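How to Clean a Scuffed Plastic Storage Tub (and Get It Properly Empty First)

A slow, gentle method for tubs that have seen a bit of life

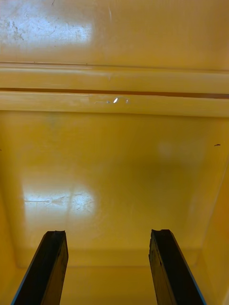
Words by the Mandonent household desk

I am very fond of a yellow tub. There is something cheerful about opening a cupboard and finding that great block of mustard colour looking back at you, and I have kept all sorts in mine over the years (wool, picnic things, one regrettable winter of seed potatoes). The trouble with glossy plastic is that it shows everything. Put it under a ceiling light and every little scratch and grey scuff comes up, especially on the sides, where things get dragged in and out.

The good news is that most of those grey marks will shift with very ordinary things from under the sink. Proper scratches are another matter, and I'll come to those. Set aside an hour or so, put the kettle on, and do it near a window if you can.

What you'll need

A bowl or bucket of warm water
Washing-up liquid
Bicarbonate of soda
Two soft cloths, one for washing and one for drying
An old toothbrush
A wooden cocktail stick
A white eraser, the plain school kind

Step 1. Empty it all the way

I do mean all the way. Lift everything out on to a towel, then turn the tub upside down over the bin and give the base a few good pats. Crumbs, sawdust and bits of thread love to sit in the corners and they turn to a sort of paste the moment they meet water. If your tub has a step or a ridge moulded into it, tap along that as well.

Step 2. Wash it plainly

Start with warm water and a small squirt of washing-up liquid. Please don't use boiling water, as some plastics will warp and then the lid never sits right again. I did this to a very nice Stovitz box with a clip lid and I still think about it. Work from the top of the sides down to the floor, going gently, and tip the dirty water away before you rinse.

You may notice that the surface feels a little waxy under your fingers. With some plastics that is simply how they are, so don't keep scrubbing at it hoping for a squeak. If it feels sticky, though, wash it a second time.

Step 3. See to the grooves

Grooves are where the dirt really lives! Any dark line running along the inside could be a shadow, or it could be years of dust packed in tight, and the only way to find out is to run a cocktail stick along it and see what comes up. Follow with the toothbrush and a dab of soapy water, brushing along the groove in short strokes. Brushing across it mostly flicks the muck into your face.

Step 4. Rub out the scuffs

Dry the tub first, then try the eraser on a grey mark. Small circles, light pressure. A lot of scuffs are only a smear of something darker that has rubbed off on to the plastic, and they lift off nicely. For stubborn ones, mix a spoonful of bicarbonate of soda with just enough water to make a paste, dab it on with the cloth and rub for a minute or so before rinsing. Try it low down in a corner to begin with, because a paste that's too gritty will take the shine off a glossy finish.

I have also used the Soomro cream cleaner, which works well and smells of lemons, but it needs a lot of rinsing and I wouldn't use it on anything that holds food.

Step 5. Make peace with the scratches

Run a fingernail across the mark. If it catches, you have a true scratch and no amount of washing will take it out. Pale ones on a strong colour do tend to stand out, and a bright overhead light makes them look far worse than they do in the cupboard. I leave mine alone. If they really bother you, lay a piece of felt or an old tea towel in the bottom so that at least you don't add any more.

Step 6. Dry and refill

Wipe it round with the dry cloth, pushing a corner of it into the ridges, and then leave the tub upside down with one edge propped on a wooden spoon so the air can get in. Overnight is best. Put heavy things back first and lower them in by hand; sliding them down the side is how the scuffs got there in the first place, at least in our house.

My big Kastden tub gets this treatment every July, once the picnic things have gone out to the car, and the smaller ones get a quick wipe whenever I remember.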